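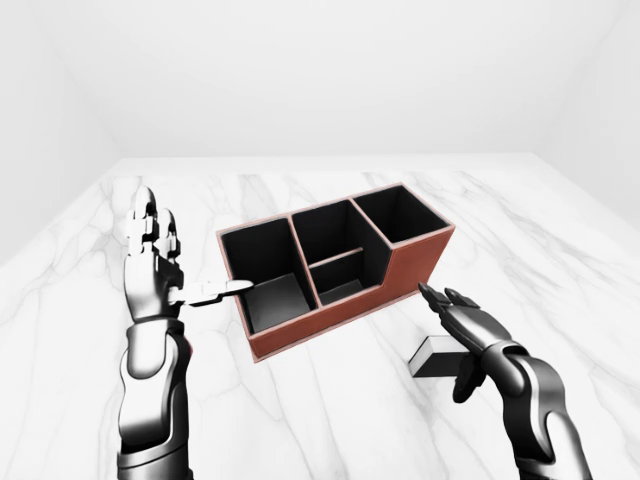 Mon 19 September
By Brodie Ormsby

A contact fault that only exists in simulation is still a fault, and I think we should log it as one.

The case I have in mind is a tidy-up task we run at Murimeck: two hands, a desk organiser with open compartments, a small block to be put away. The policy was trained on the Utier simulator and scored well. In January it was moved to the real bench at Sutcliffe, where the left thumb caught the rim of the organiser on the second day and kept pushing. The torque limit on the thumb joint did not trip. Chiharu Sakai pressed the stop. The cost was a stripped gear and 28 days without a left hand while Grisuver made up the part.

The incident report puts the cause down as a wrong torque limit. The limit was indeed wrong, having been copied from the finger joints, which are stiffer. But when Chiharu went back through the simulated runs she found the same contact in three of them. The thumb met the rim, the solver allowed it to sink in by around 2 millimetres, and the episode carried on to a normal finish. All three were marked as successes, as the block ended up in a compartment and the scoring asked for nothing else.

So the evidence was on disk before anything was bolted down. It was not looked at. We treat a simulated collision as an artefact of the solver and a real one as an event, and the two go into separate systems read by separate people. I have done this myself for years.

The usual objection is volume. Simulators produce false contacts all day long, and a log which recorded each of them would be useless by lunchtime. I accept that for light touches. It does not hold for a contact that lasts while the commanded force is rising — that is a narrow condition, cheap to test for, and any run that meets it should be failed whatever happens to the block.

A second objection is that operators will catch such things on the bench. Chiharu did catch it. She was also within reach of the stop button by luck, having come over to move a lamp.

I would make two changes. Joint limits should be entered separately for each joint, with no copying between thumb and fingers, and checked against the drive maker's sheet by someone other than the person who typed them. And penetration depth should be written into the episode result next to the score, in the same file, so that whoever signs off the transfer has to scroll past it.

The first has been agreed. The second is waiting on a change to the file format.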